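Harb build: progress report for the Renmont small projects fund

Sunday, August 18, 2019

Hello again from the shared workshop! You asked for something short on where your 600 dollars is going, so I'll try (no promises). Harb, for whoever reads this without the original application, is my little 3D-printed arm that is supposed to work its way over an upright panel and look for marks and smears on it. I build it evenings and most weekends, partly on the bench at Codholm and partly on my kitchen table.

Where the build stands

The long link is finally one I'm happy with. It took five prints to get there, mostly me fussing with the cutout in the middle and then deciding the slots near the shoulder were in the wrong spot. The shoulder servo sits in a U-shaped bracket now, and the second servo is up in the wrist housings, mounted sideways, so the elbow I drew in the application is gone and I don't miss it one bit. Two servos is plenty for this stage and it saved some money too.

I've been working against a glossy black board because every drop and streak shows on it, and wow, does it show them. Glare is a pain, though. One patch up on the right goes nearly white under the workshop lights and I can't judge anything in there until I move a lamp.
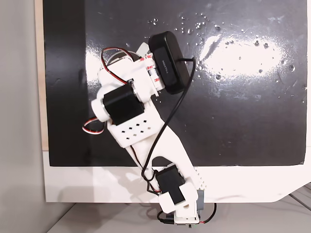 What still bugs me

Wiring, mostly. The servo leads are just looped around the wrist and the thin black cable runs down across the long link to the shoulder. I want clips printed into the next link so it all stays put when the arm swings. The sensing unit on the end is held on with adhesive pads, and I'd like a proper screw mount there before I run anything for longer than a few minutes. The base block is also too small for my taste. I have a wider one drawn but not printed.

Money

Filament and servos are paid for. The control board from Dallemum came in under what I'd budgeted, so I'd like your okay to put the difference toward a second spool and some decent connectors. Receipts are in the shared folder, apart from one for screws that I still have to scan.

Next

Wider base first, then cable clips, then the screw mount. After that I'll start on the sweep routine, which right now is a handful of hard-coded angles and a lot of hoping. I'd love to bring Harb along to the next Renmont open evening if there's a table free near an outlet!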